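Come fold laundry with us (and get paid for it)

Flexible part-time work, Netport and nearby -- new group starting in January

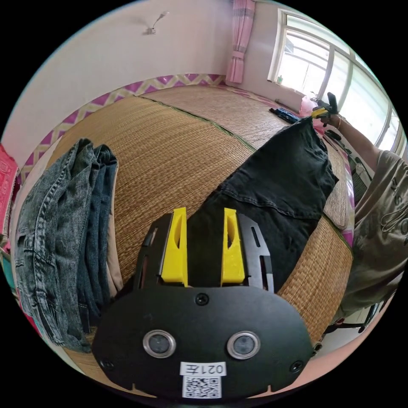
Black garment on the mat, jeans already stacked, one corner pinched in a yellow-and-black gripper.

Hi! I'm Flurina Oberholzer, and I run the home recording side of Wulloretti. We teach robots to do chores, and the way we do it is pretty low-tech when you get down to it: a person picks up a pair of hand-held grippers and does the chore with those instead of with fingers. The grippers record how you moved, when you squeezed, when you let go, and what was in front of them the whole time. Later the robot learns from all of that. So the better you fold, the better it folds. No pressure!

I'm looking for people to join our next round, which is nearly all clothes. Shirts, trousers, jeans, towels, the odd fitted sheet if you're brave. You'd be doing it in your own home, or at our place on Rainer if your home is too full of toddlers or cats for this sort of thing (mine is). We like real homes best. A bed, a floor mat, a kitchen table, a couch that's seen better days, all fine with me. Please don't redecorate for us. I had someone paint a wall before their first session last time and I felt terrible.

What a session is like

You get a kit, which is two grippers, a charger, a carrying case and a printed card with the day's tasks. A session runs about two hours, and you can split it with a break whenever you want one. You start a recording, fold one item from a messy heap to a finished fold, put it on the stack, and stop the recording. Then you mess it up again and do another. Put on a podcast in your head, because we do ask for no screens in view.

The first hour feels ridiculous. You'll drop sleeves. You'll grab two layers when you wanted one, and denim is a pain until you learn to go in low at the seam. Then something clicks and you stop thinking about the grippers at all. Willy Timmermans, who joined us last spring after driving a delivery van for years, was slower than me for a week and is now so much faster that I've stopped racing him.

We keep the fumbles too, by the way. If you miss a corner and go back for it, carry on and finish the fold. The robot needs to see how a person gets out of trouble. What we can't use is a recording where you put a gripper down and fix things with your bare hand, so please resist!

In the last round we collected 2574 folds we could use, and the goal for this one is bigger, so there's plenty of work to go around.

Who I'd love to hear from

You don't need to know anything about robots. I'd much rather have somebody who's patient and a little bit fussy about laundry. You should be 18 or older, comfortable standing, kneeling or sitting for a while, and okay with squeezing a trigger over and over (if you've had wrist trouble, talk to me first and we'll see what makes sense). Left-handed people, yes please, we're short on you. You'll also need a spot with decent daylight or a good lamp, and a phone that can get on wifi to upload at the end of the day.

It does mean the grippers see your room. Before you start, put away mail, family photos and anything with your name on it, and ask the people you live with to stay out of view or sign the same form you do. If something slips through, tell us and we delete that recording. Montserrat Valcárcel handles all of that and she's quick.

Pay and hours

Each finished session pays $64, and there's a paid training morning before you take a kit home. You're paid for the session, so a bad batch of folds costs you nothing. We'd like at least two sessions a week from you, for six weeks. Mornings, evenings, 11 p.m. if that's when the house goes quiet, I really don't mind. Kits can be picked up at Rainer or at the Zarnside office, and if you don't drive we'll bring one over.

I have 26 spots. Some will go to people from last time who've already asked, so if you're thinking about it, write sooner.

How to apply

No resume needed. Use the form on this page and tell me where you live, which hours suit you, what kind of surface you'd fold on, and whether you're right- or left-handed. Add a line on how you fold a T-shirt -- I read every one of those and I have opinions. If it looks like a fit, Benedikt Mayrhofer or I will call you for a ten-minute chat and set up your training morning.

Couples and roommates can apply together and share a kit, but please send one form each so we can pay you both properly.

Flurina
Home recording, Wulloretti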